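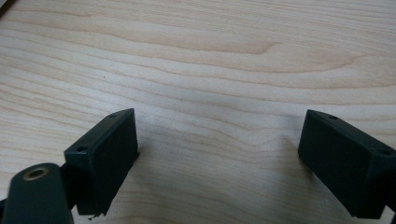 Friday, open day at Tronano. I got there before the doors and still ended up third in line for the handheld gripper table, so clearly word had gotten around! The guy running the demo let each of us squeeze the thing open and shut for a while before he said a word about it (smart move). The fingers are plain dark blocks, two small holes in the top of each pad, and down in the linkage there's a brass-colored ring at what I'd guess is the pivot. I want to try a bushing like that on our Hideck jig, where the bare plastic hole has gone egg-shaped on me twice now. The left pad also has a ragged bit at a bottom corner, same kind of spot where our prints give up. Note to self: round that corner off before the next batch.

Asked about pad life and got 2,225 cycles on their best set, then a long story about the set before it, which I'll skip. We should log ours. We keep saying we will and then somebody swaps the pads and the count is gone.

Next stop was the Karpenko booth, big arm, stacking boxes behind a fence, very loud. Fun to watch but no use to us, and I couldn't hear a thing the presenter said. The Fanow talk at 11 was much better than the title promised. Slides are supposed to go out next week, and I signed us up for the list.

To do: order 3 sizes of bushing, reprint the jig arm with a bigger bore, ask Tronano if they'd share the pad file. Parking was awful, take the bus next time.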